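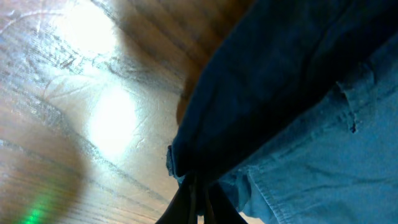

Yolanda Bermúdez
Repairs and alterations, Voviveck, Irkcombe

Search the help pages Search Clear

Denim: common questions

Do I need to wash my jeans before I bring them in?
Yes, please. We can't sew dirty denim. Wash at 30 degrees, inside out, and let them dry fully.

How should I fold them?
In half lengthways, then over once or twice. Thick denim makes a bulky roll at the fold, so don't press it flat with an iron.

Can I lay blue denim on a wooden table?
If it's dry, yes. New or damp denim can leave dye on a pale surface, so put an old towel down first.

My table has fine scratches in the finish. Is that from jeans?
It could be. Rivets and zips will mark a glossy surface if you drag them over it. Lift the jeans instead.

How long does a hem take?
Usually 2 days. Anything left with us on a Saturday is started the following week.

Who do I ask about prices?
Teófilo Villanueva at the counter.

Contact us | © Voviveck, 23 Serkville Road, Irkcombe | Back to top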